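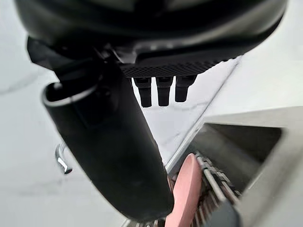

Sorting Construction Waste at the Source: A Trial on a Small Residential Site

Group report, Building Practice 2
Kasun Weerakoon, Oona Valtonen, Dilek Bozkurt
Supervisor: Ayten Gökçe
Submitted 2026-03-07

1. Background

Our group was asked to pick one part of site management and test a change to it. We chose waste sorting. Most small builders put everything into one mixed bin and leave the sorting to the transfer station. Mixed loads cost more to tip than clean timber, clean masonry or metal, and a lot of material that could be reused ends up crushed or wet.

The site was a two-storey townhouse job run by Gimside, with Hüsnü Ersoy as site supervisor. It has a narrow frontage and one driveway, so there was only ever room for one large bin and whatever we could fit along the side fence. The job was at second fix when we arrived. Most of the waste by then was plasterboard offcuts, timber ends, cardboard and plastic wrap, with some broken brick left over from the garden wall.

2. Aim

To find out whether a small crew will sort waste into four streams without extra labour being paid for, and whether the sorted streams are clean enough to be accepted at the lower rate.

3. Method

We set up four collection points. Timber, plasterboard and cardboard went into one-cubic-metre bags hung on steel frames hired from Ponano. Masonry went on a pallet with plywood sides that we made ourselves. Everything else still went into the mixed bin at the front.

The bags were placed along the side fence, with plasterboard closest to the back door as that was where most of the cutting was done. Each had a sign in large letters at eye level. The first signs were printed on paper in plastic sleeves and did not last. We replaced them with painted boards.

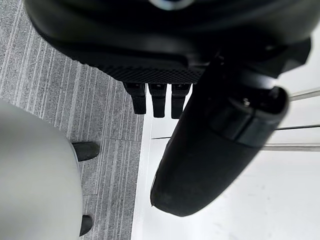
Weights were taken with a hanging scale before each pickup and written on a sheet in the site shed. Oona kept the sheet and checked each bag for items that should not have been in it. Anything wrong was pulled out and put on a separate tarp, then weighed as contamination. We did not weigh the mixed bin and used the figure on the tip docket.

Hüsnü gave a five-minute talk to the trades at the start. New people were shown the bags when they signed in, although this was missed a few times when deliveries came early.

4. Results

Plasterboard was the heaviest sorted stream at 407 kg. Timber came to 325 kg and masonry to 140 kg. Cardboard weighed 35 kg, which does not sound like much, but it took up more room than any other material and had to be flattened before it would fit.

The plasterboard bag was the cleanest. The plasterers were the only ones using it and they were already stacking their offcuts. The timber bag was the worst. We found treated pine mixed with untreated, and the station will not take treated timber in the clean load. One full bag had to be tipped out on the driveway and sorted again, and that used up most of a morning for two of us.

Food wrappers and drink cans turned up in all the bags. After we put an ordinary rubbish bin beside the shed there were fewer of them - we should have done this on the first day.

All the plasterboard and masonry was accepted at the lower rate. The first timber load was refused and the later ones were taken.

5. Discussion

The crew did sort the waste, but we were on site for much of the trial and people may have been more careful when we were there. Dilek spoke to the carpenters afterwards. They said the walk to the timber bag was the main problem, especially when the side path was blocked by scaffold planks. On those days the offcuts went in the mixed bin.

Our answer on labour is not clear. The trades spent very little extra time, but our own time checking and re-sorting would have to be paid for on a normal job. Hüsnü thought a labourer could do it as part of the afternoon clean-up if treated timber had its own bag from the start.

Rain was also an issue. Wet plasterboard is heavy and tears the bag when it is lifted. We tied a tarp over the frame, and it had to be taken off and put back each time someone wanted to use it. A hinged lid would be better.

6. Limits of the trial

We only saw one stage of the build. Framing and roofing produce different waste and we cannot say how the same layout would work then. The hanging scale was not calibrated. We also had no figures from a similar Gimside job to compare with, so we can report what was sorted but not how much money was saved.

7. Recommendations

Use separate bags for treated and untreated timber.
Paint the signs on boards.
Put a general rubbish bin near the shed before any bags go in.
Keep the side path clear, or move the timber bag to the front.
Cover plasterboard with a lid.
Add the bag locations to the sign-in sheet.

The weight sheets and tip dockets are attached as Appendix A, and the site layout drawing is Appendix B.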